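Visite d'un atelier de robotique avec un groupe : quelle démonstration demander ?

Question posée par Leokadia Tomaszewski

Bonjour à tous. En octobre, j'accompagne un groupe de 8 adultes à la journée portes ouvertes de Brudix. On nous propose une démonstration au choix : le bras qui trie des pièces, ou le bras qui range des objets dans un meuble. Laquelle est la plus intéressante pour des personnes qui ne connaissent pas le sujet ? Je vous remercie par avance.

2 réponses

Réponse de Zemus

Le tri. C'est plus rapide.

Réponse de Preva (réponse acceptée)

Bonjour Leokadia. J'ai fait cette visite l'an dernier et je conseille le meuble. Le tri est joli à voir, mais après cinq minutes les gens regardent leur téléphone. Avec un tiroir, chacun comprend tout de suite la difficulté : la pince doit descendre entre les parois et prendre un petit sachet posé à plat.
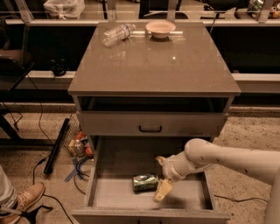 Conseils pratiques

Prévoyez 55 minutes, questions comprises. Demandez à vos visiteurs de faire attention aux câbles sur la moquette.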